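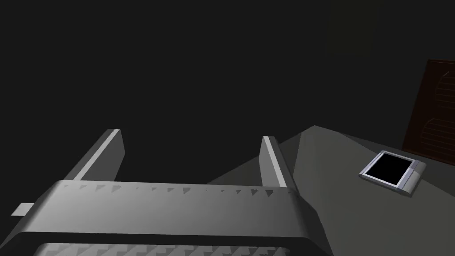
Budget for a first gripper, sanity check please
Forum > Small Workshop Automation > Buying and Planning

flakden_tom
Right, I've got the arm sorted and now I'm pricing up the gripper. We refurbish tablets, so the job is picking one up off the table and putting it in a tray. Been doing it all in simulation so far and a plain two finger one looks fine to me. Fiko want £615 for theirs, Minberg want a fair bit more. Is there any point paying extra?

ConcettaZ
What's the opening on the Fiko? We bought on price last March and then found our widest part wouldn't go in. Measure your biggest tablet across the short side, add a bit, and only then look at prices.
Concetta Zanetti

oldspanner
Wouldn't buy two fingers at all for that. Something thin lying flat with a big shiny screen is a suction cup job! Fakir do a little vacuum kit and you'd have change left over for spare cups.

flakden_tom
Thought about suction, but half of ours come in with cracked glass and I can't see a cup holding on that. Opening is fine, I checked, 16 mm to spare on the biggest we get.

oldspanner
Fair enough on the cracked ones. Still reckon you'll be scraping the table trying to get fingers round something that flat.

ConcettaZ
Some of them have a thicker end though, don't they? Grab it there. Or put a bit of foam under it, costs next to nothing. And Tom, please put finger pads in the budget. We got through 5 sets in the first year and I'd allowed for none.

flakden_tom
Ooh, no, hadn't got pads down at all. Fiko list them at £27 a set, so that goes on the sheet. I'll try grabbing the thick end in the sim tonight before I order anything.

oldspanner
Ask Fiko if they'll lend you one for a fortnight. Minberg did for me, and I sent it back.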